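4.2 Movable items on the main floor

The second part of the survey dealt with things that users could shift without help: chairs, stools, fans, small tables and bags. Fixed items such as storage, stairs and ceiling lights were drawn once on a plan of each building and checked again at the end. Two buildings were covered. Donasdale is a former workshop now used for both bench work and desk work. Grandmont is a newer office with a suspended ceiling and a single floor level. The plans for both were redrawn from those made for the Ní Chonaill study of shared workrooms, with the desk numbers kept so that the two sets of results could be compared.

Observers walked each floor along a set route and marked the position of every movable item on a printed plan. The walks were made at three fixed times, mid-morning, early afternoon and late afternoon, and 198 of them were completed. They gave 3305 position records, of which 1722 came from Donasdale. A record was entered each time an item was found on a walk, whether or not it had moved. An item was treated as moved when its base lay wholly outside the grid square noted on the previous walk. Chairs turned on the spot were left out of the totals, as were chairs pushed under a table and pulled out again within the same square.

Light readings were taken with Litimeck loggers fixed at desk height. One logger in each building had to be replaced during the first week, and the readings from that week have not been used. Air speed was not measured. Comments on heat and draughts come from the questionnaire, which was returned by 80 users.

The two buildings differ most in their ceilings. At Grandmont the lights are set in a regular pattern and most desks are lit in much the same way. The Donasdale ceiling is a wide white curve with ribbed panels on either side of a long beam, and its tube lights leave desks at different distances from the nearest lamp (Figure 4). Daylight enters through a large window on the left and through a second one above the steps at the back. Users could switch the tubes in banks but tended to leave the settings as they found them. The readings showed a gradual fall in light away from the large window, with a small rise again close to the steps.

Storage also differs. Grandmont has drawers under each desk. Donasdale relies on grey metal lockers against the back wall, and several users wrote that they did not bother to walk to them for things they wanted during the day. Bags were therefore recorded as a separate class of item. They were found on the floor, under tables and on spare seats, and a seat holding a bag was coded as occupied by an object. In Figure 4 the black mesh chair beside the fan would be coded in this way, and the wooden stool with the orange cushion would be coded as free.

Figure 4. Main floor at Donasdale, looking towards the back wall and the upper level.

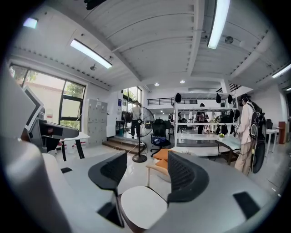 Which items were moved most often during the working day?

Stools were moved most often in both buildings, followed by wheeled office chairs and then by fans. Small tables were seldom moved, and bags usually stayed where they had first been put down until their owners left.

The result for stools was expected at Donasdale, where they are used at the benches as well as for short talks at a desk. It was less expected at Grandmont, which has no benches. Comments from users there suggest that a stool was fetched when a second person joined someone at a screen, and then left behind. It was common for a stool to spend several days in the same gangway before being taken back. Cushions generally travelled with the stool they were on, although two users at Donasdale reported keeping their own cushion and moving it from seat to seat.

Wheeled chairs covered longer distances than stools but tended to return by the last walk of the day. Most users thought of a particular chair as theirs, even where seats were not assigned. When a chair had been adjusted by someone else, its usual user was more likely to mention it in the questionnaire than when it had simply been moved. We did not record chair height or back angle, and the plans cannot show how often this happened.

Pedestal fans were treated separately because one fan affects several people. At Donasdale they were most often recorded in open floor between the desks and the steps. Users on the upper level wrote that warm air gathered under the curve of the ceiling, while some of those near the large window asked for the fans to be kept further off. The final position was usually a compromise, reached by moving the fan a short way at a time. At Grandmont fans were kept closer to single desks and were seldom shared.

The position of the fans had an effect on walking routes. A fan with a round base takes up little floor, but people left a clear space on either side of it, and where the flex crossed a route they went round the far side. The observers' notes mention this at the foot of the steps more than anywhere else. The route along the railing on the upper level stayed clear throughout, and no movable item was left on the staircases during any walk.

Light had a weaker effect than we had assumed. Seats were moved towards the large window at Donasdale in the morning, but the movement in the afternoon was mixed and does not support a firm statement. Some users preferred a darker position for screen work and a lighter one for handling parts, and changed seats between the two. This pattern was absent at Grandmont, where the readings varied little from desk to desk.

The records do not show who moved an item or how long it stayed in one place between walks. Short moves that were reversed before the next walk were missed altogether, and the totals for stools are probably too low for this reason. Section 4.3 sets the positions against the questionnaire answers on noise and storage.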